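4. Laying out the cloth and the blocks

The Eltidwood leaflet promises that this stage takes 2 minutes. Allow longer. The printed cloth arrives folded and the creases do not drop out by themselves, whatever the packet says.

4.1 Spread the cloth over the slatted work surface, printed side up, with the tree facing whichever way you like. The print does nothing for the exercise.

4.2 Smooth it from the middle outwards. A ridge over a slat will tip a block.

Note: Zerneo sells a spray for flattening the fabric. We tried it on a Sunday and could see no difference. A cool iron on the back did the job.

4.3 Put the wooden blocks on the black part of the cloth. Light-brown wood is easy to lose against the paler colours, so don't believe the leaflet when it says any patch will do. Blocks may be set apart or grouped together.

4.4 Place the orange box near the middle of the cloth, red button upwards. It can sit at an angle.

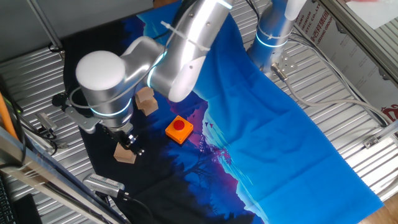

4.5 Check the blocks once more before you start. If one has slid, lift it and put it back. Dragging it rucks the cloth.

Caution: Do not glue or tape the cloth to the slats. The "residue-free" tape in the Bekano kit left marks that took 30 minutes to scrub off.

4.6 When you finish, shake the cloth out and roll it. Folding brings you back to step 4.2. Sayaka Yagi keeps hers on a cardboard tube, part no. 487 in the spares list, though any tube will fit.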